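Ordnung auf der Arbeitsfläche: Anmerkungen zur Einrichtung einer Ablage in der Werkstattküche

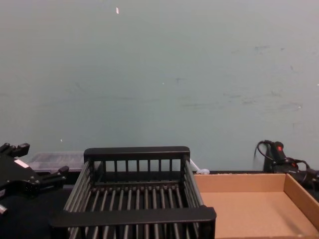
Schwarzer Korb und flache Pappschale auf dem dunklen Tisch, Stand Dezember.

Mit dem Bezug der neuen Räume stellte sich für unseren Haushalt die Frage, wie die Arbeitsfläche an der Längswand künftig zu nutzen sei. Das Haus wurde 1855 errichtet und verfügt in diesem Teil über keinerlei Einbauten. Was abgestellt werden soll, muss folglich auf dem Tisch selbst seinen Platz finden. Über die bisherigen Überlegungen wird an dieser Stelle berichtet, zumal nach dem letzten Beitrag über die Speisekammer mehrere Zuschriften zu diesem Thema eingegangen sind.

Vorgesehen sind zunächst zwei Behältnisse. Der schwarze Korb mit den Gitterstäben übernimmt die Aufgabe einer offenen Ablage für Gegenstände, die nach dem Gebrauch Luft benötigen: Siebe, Schraubgläser, Trichter, gelegentlich ein Schneidbrett. Der durchbrochene Boden erweist sich hierbei als zweckmäßig. Wird etwas feucht eingestellt, so ist ein Tuch unterzulegen. Die breite Leiste an der Rückseite lässt sich gut greifen, was beim Abwischen der Tischplatte von Nutzen ist.

Die flache Schale aus brauner Pappe dient dem trockenen Kleinmaterial. Hierzu zählen Etiketten, Gummiringe, Bindfaden und die Stifte zur Beschriftung der Vorräte. Xóchitl Barrera, mit der ich die Küche teile, hatte ursprünglich für ein Modell mit Deckel plädiert. Wir haben uns vorerst auf die offene Ausführung verständigt, weil der niedrige Rand den Inhalt auf einen Blick erkennen lässt. Pappe verträgt allerdings keine Nässe. Zwischen Korb und Schale soll daher im täglichen Gebrauch eine Handbreit frei bleiben – eine Regel, die sich erfahrungsgemäß leichter aufstellen als einhalten lässt.

Einige Worte zur Wand. Der blassgrüne, leicht ins Bläuliche gehende Anstrich wurde von den Vorbewohnern übernommen. Die grauen Schlieren und Scheuerspuren sind bei seitlichem Licht deutlich wahrzunehmen, besonders rechts der Mitte. Ein erster Reinigungsversuch mit milder Seifenlauge ist für das Frühjahr vorgesehen. Von Schmutzradierern hat Rigoberto Montes, der vor Jahren das Treppenhaus gestrichen hat, mit Nachdruck abgeraten, da matte Farbe an den behandelten Stellen zu glänzen beginne. Sollte die Lauge nicht genügen, wird die Wand neu gestrichen, voraussichtlich in einem ähnlichen Ton.

Die dunkle Tischfläche hat im Bekanntenkreis unterschiedliche Beurteilungen erfahren. Noemí Aguirre hält sie für zu empfindlich und verweist auf Mehlstaub und Kalkränder. Dem ist nicht zu widersprechen. Demgegenüber steht, dass helle Gegenstände darauf sofort auffallen und seltener liegen bleiben. Für die abendliche Reinigung genügen fünf Minuten, vorausgesetzt, Korb und Schale werden dabei angehoben und nicht lediglich umwischt.

Noch offen ist die Unterbringung der größeren Vorratsgläser. Geprüft wird ein schmales Bord über dem Tisch, dessen Tiefe so zu bemessen wäre, dass der Korb weiterhin ungehindert von oben befüllt werden kann. Die Beschaffenheit des Mauerwerks ist vorab zu klären; bei einem früheren Vorhaben im Flur hielt der Putz die Dübel nicht. Maham Sethi hat zugesagt, ihr Ortungsgerät zur Verfügung zu stellen. Hinweise von Leserinnen und Lesern, die in Altbauten vergleichbare Borde angebracht haben, werden gern über die Kommentarfunktion entgegengenommen.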